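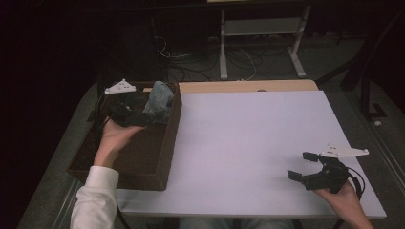 4. Folding jeans and filling the basket

By now you've got your Fluteo board set up and level, so let's get to the fun part -- denim! I start with jeans because they're the hardest thing in the pile, and everything after them feels easy.

1. Lay the board flat on a table, white side up. Leave a bit of table showing at the back so it doesn't tip.

2. Put your basket on the left end of the board. (Lefties, go ahead and swap.) I like a shallow one for this, you can get your hands in without crushing anything.

3. Take out one piece at a time and spread it on the open part of the board. Smooth from the waist down, then fold leg over leg.

4. Fold in thirds toward the waistband and press out the air with your palm.

5. Stand the finished piece upright against the inner wall of the basket, starting in a far corner.

Note: a woven basket can snag loose threads. I line mine with an old pillowcase -- my friend Gunvor Kvam uses a dish towel and that works too.

Caution: check the pockets before you press down. A key will scratch the board, and I have the mark to prove it!

For shirts and sweaters, go on to page 42.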